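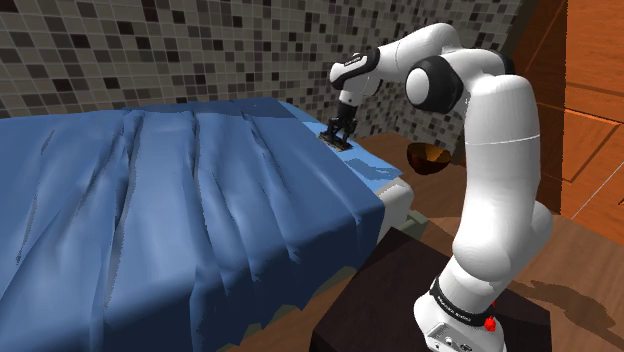
Bedroom set in the simulator, arm reaching over the corner of the bed.

A few people asked what my job is now that Lindholm has moved most of its robot testing into simulation. Thread, in no particular order.

I started as a floor tester. We had four real arms and a lot of household stuff on shelves. You set up the objects, ran the task, wrote down what happened, put everything back, ran it again. A good shift was 100 runs for the whole team.

The simulator does 2,000 overnight. When I come in at 7 they're already finished and sorted into folders.

So the setting up and putting back is mostly gone. That was more than half of my day. I don't miss the bending. I do miss the walking a little, and I've started taking the stairs to make up for it.

What's left is watching. The system marks each run pass or fail on its own, using rules we wrote: did the object leave the surface, did it end up where it was supposed to be, did the arm touch anything it shouldn't. We look at the fails, plus a sample of the passes.

The sample of the passes was our idea, by the way. The original plan was fails only. Tahira Hashmi on our team pulled a stack of passes in the first week and found runs where the object had sunk partway into a blanket and the rules still counted it as placed. Management agreed to the sample the same afternoon.

Soft things are the worst. Blankets, sheets, anything with folds. A hard counter is easy to write a rule for. A bed is a different height every few inches, and an object lying on it can be tilted any way at all. 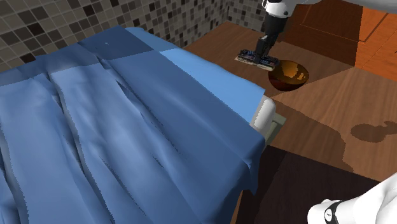
The other thing that changed is how we talk to the engineers. Before, they came down to the floor and stood next to you and saw it go wrong. Now I write a note, they read the note, and sometimes it comes back with "can't reproduce." I've gotten a lot better at writing notes. Run number, time in the run, what the fingers were doing, what the object was doing. Two sentences max.

We use a tool called Editz for the notes. It's fine. It loses your draft if you switch folders before saving, so save before you switch folders. I have told three new people this already.

Headcount, because that's what everybody really wants to know. There were nine of us on the floor. There are five on review now. Two moved over to building the rooms and objects for the simulator, one went to Grunatura to work in their greenhouse automation group, and one took the payout. No one was let go outright, but the two temp contracts that ended in August weren't renewed, and I think that should be counted too.

The two who went to room building got a raise. The five on review did not. We were told review is "the same grade." I'd argue it's a different job. On the floor you could be tired and still do it right. In review, if you're tired, you miss things, and a missed thing goes straight into the next round of training.

We asked for a limit on screen time and got one. Four hours of review a day, then something else. The something else is usually checking objects: is the size right, is the weight right, does it slide the way the real one slides. I like that part. You get to hold the actual object in your hand and compare.

It's also where floor experience counts for something. New hires who never ran a real arm will look at a grasp and say it's good because the fingers are on both sides. People from the floor look at where the weight is. A long object held by one end wants to swing. You learn that by picking it up off the floor a few hundred times.
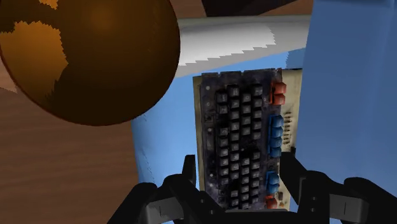
Close view of the fingers at the bottom end of the keyboard-type object. Long and awkward to hold.

With a long thing like that I check how far up the fingers reach before they close. Then I watch the far end, the one away from the gripper. If it starts to drag or tip, I mark the run for a second look even when the rules call it a pass.

We still keep one real arm going. The Jotelia people, who handle our safety sign-off, want physical runs before anything goes out to a customer. Those get done in the last week of a cycle and everyone wants a turn. It's the only time the room is loud anymore.

Do I think my job is safe? For a while. They're working on a checker that watches the runs and writes the notes for us. I've seen it. It's decent on dropped objects and bad on cloth. When it gets good at cloth I expect to have another one of those meetings.

What I'd ask for, if your workplace is headed this way: get the grade and pay question settled before the switch. We left it for later, and later it was very hard to get anyone in a room about it.

Also ask who checks the automatic passes, and how much time they get to do it. Get that in writing.

I'll answer questions tonight after 8. I can't talk about customers or which products the arms are going into.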